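# tuvenley-leaves

Text and labels for 300 printed leaf patterns, collected from fabric listings, wallpaper books and shelf-liner catalogs. Maintained by Chanida Sangkhawat. Started in May as a cleanup of the older Mahasneh list, which I no longer recommend for anything.

## Why another list

Because sellers call everything a fern. In the Mahasneh list, "fern" covered palms, cow parsley, olive branches and at least one feather. I doubt the people who trained pattern search on it ever looked. Gukum's search tool still returns eucalyptus when I ask for bracken, and I've stopped sending them reports.

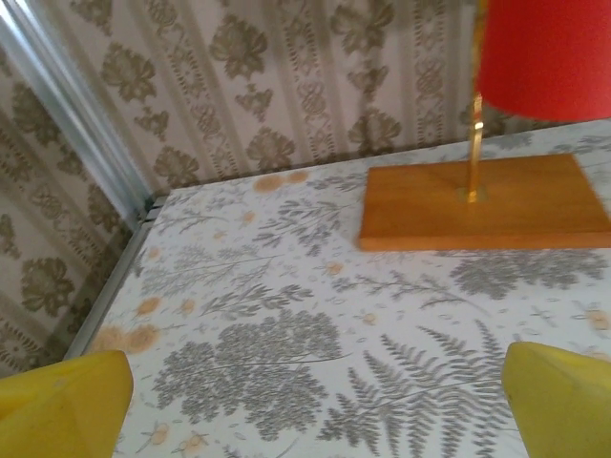

*Gray-green print on white. `fern_frond` at lower right; the rounded sprig gets `cluster_unsure`, though yarrow is tempting.*

## Fields

| field | notes |
|---|---|
| `id` | stable, never reused |
| `seller_name` | copied as is, typos included |
| `motif` | one of 20 labels |
| `ground` | background color |
| `repeat_cm` | often blank, see below |

`repeat_cm` comes from sellers, and I don't trust it. I measured 10 samples with a steel ruler and several were nowhere near the stated number. Treat the column as a rumor.

## Labeling

One person labeled everything, then did it again a month later without looking at the first pass. Where the two passes disagree, the label ends in `_unsure`. Ivau suggested paying for 4000 crowd labels instead. Maybe that works for cats — I don't believe it works for sprigs.

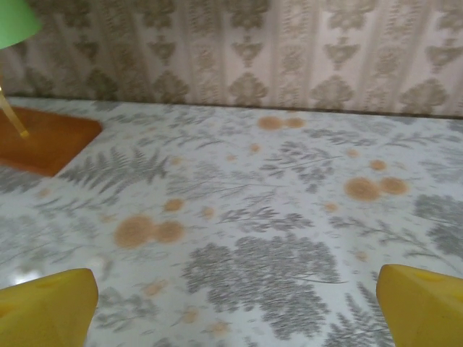
Color names are a separate mess. "Sage" in a listing can mean gray, green, or beige with ambitions, so `ground` uses plain words only and there is no `sage` value. Please don't open an issue asking for one.

## Known problems

- Leaves that never grew on any plant are filed under `invented_leaf`. This label is bigger than I'd like.
- Reprints of the same design under new names are merged only when I could compare them directly.
- No dates. Sellers call a design "vintage" the week it comes out.

## Use

Fine for testing search or sorting a sample drawer. Don't use it to identify plants. Corrections are welcome if they come with a scan and the `id`; "looks wrong to me" gets closed.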